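Last Day of the Season

2021-05-23

So Sandis finished twelfth, which I believe is the position the league was founded to give them. They took 44 points, scored a few, let in a few more, and spent the spring in the part of the table where you can't be relegated and can't be interesting. I watched nearly all of it. I even paid for the good stream.

Today was Drunau at home, and Drunau needed a win to stay up. We needed to be finished by dinner. You would think this gives one side an edge, and it did for the first 22 minutes, when they hit the post, hit the other post, and then had a penalty that I'd describe as a polite back pass. Our keeper looked embarrassed to be holding it.

Then we scored. From a corner! I have been complaining about our corners since December, in this very blog, at a length that cost me two subscribers. The routine is always the same: short pass, shorter pass, panic, throw-in to the other team. Today somebody just kicked it at the big center back's head and it went in off his ear. I'm told the coaching staff worked on it all week.

Drunau equalized in minute 62 and for a while the whole thing was pretty good, as matches go. Their winger was faster than our left back, but then so is the weather. He got to the end line four or five times and every time he looked up there was one guy in the box, tying his shoe or praying. If Drunau had owned a striker this season they'd be mid-table with us and writing boring blog posts of their own.

It ended 1-1. Meanwhile Plenis were supposed to lose at Rai and keep Drunau alive. Plenis had lost at Rai every year I've followed this league. So of course they won 3-0, and Drunau are down, and their players sat on our grass for a long time while the stadium announcer read out the raffle numbers. He could have waited a minute. I didn't enjoy that part, and I say this as a man who still holds a grudge about their away end and the drum.

Rai, by the way, have now lost their last home game of the season with nothing to play for and a full week of rest. I'd like to make a remark about that but I was there for our trip to Plenis last month, where we did the same thing with worse haircuts.

Player of the season, then. I ran my usual poll and got 30 votes, one of them my sister's and two of them for a guy we sold in the winter. The keeper won it. When your keeper wins this award it usually means something is wrong in front of him, and something is.
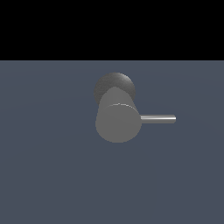

As for the summer, we need a left back, a second striker and somebody who can pass the ball forward without filling out a form first. What we'll get is a loan midfielder with a knee history and a new away shirt in a color named after a vegetable. The club says it is "active in the market." So am I, most mornings, and I come home with tomatoes.

I'll renew my season ticket anyway. The early price runs out soon and they've moved my row, so if you usually sit near me and find it peaceful in August, I'm four rows down and still complaining about the corners.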